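Gears With a Slant: How a Bevel Gear Turns a Corner

When I was nine I took apart my aunt's hand drill to see why turning a handle on the side made the bit on the front spin. I got into a lot of trouble, and I also found my favorite machine part in the whole world. It's called a bevel gear, and I want to tell you all about it!

First, plain old gears. A gear is a wheel with teeth. Put two of them side by side so the teeth fit together, turn one, and the other one has to turn too (in the opposite direction - try it with your fingers laced together and you'll see why). Most gears you meet in toys are flat all the way around, like a cookie with bumps on the edge. They're called spur gears, and they work great as long as both wheels lie flat in the same direction.

But what if you want to turn a corner? Say your handle sticks out the side, and the part you want to spin points straight ahead. Two flat gears can't really do that job well. You need teeth that lean.

That lean is what "bevel" means. A bevel is a slanted edge. If you took an ice cream cone, sliced off the pointy part, and cut teeth into the sloping side of the piece that was left, you'd have a bevel gear. Set two of them together with their slopes touching and they meet at a corner, like two walls of your bedroom. Spin one and the other spins too, only now the turning has gone around the bend.

Now for a real one.

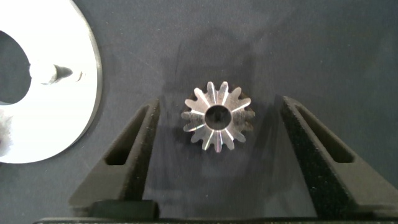
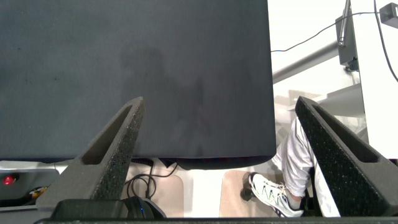 A small bevel gear in the first picture, and a big dark gray panel with a coiled black cable below it in the second.

Look at the teeth on that gear. I counted fourteen! See how each one has a bright side and a darker side? Light bounces off a sloping metal tooth a bit like it does off the roof of a shiny car, so some parts gleam and some parts hide in shadow.

The round hole in the center has a name too. It's called the bore, and it's where a rod called a shaft goes. Without a shaft, a gear is just a fancy metal doughnut. The gear has to be fixed to the shaft so that the two turn together. If it slips, you can crank the handle all day and nothing much happens at the other end.

My friend Hadiza Shehu fixes old kitchen gadgets, and she showed me an eggbeater with the cover off. The big wheel by the handle has lots of teeth, and the little gears that drive the beaters have only a few. So one slow turn of your hand makes the beaters whizz around several times. Try counting if you have one at home (ask a grown-up first, and keep your fingers out of the beaters).

Want to do some gear math? Pretend a big gear has 100 teeth and a small one has 20. Every time the big one goes around once, the small one goes around five times, because 100 divided by 20 is five. The small one is faster, but it doesn't push as hard. If you swap them and turn the small one instead, everything slows down and gets stronger.

You can make your own pair out of cardboard, too. Cut two circles the same size and push toothpicks in all around the edges, evenly spaced. Poke a pencil through the middle of each one. Hold one pencil straight up and the other one sideways, and let the toothpicks catch each other at the corner. Mine wobbled like crazy the first time and lost 23 toothpicks under the couch. Glue helps! Let it dry overnight before you start spinning.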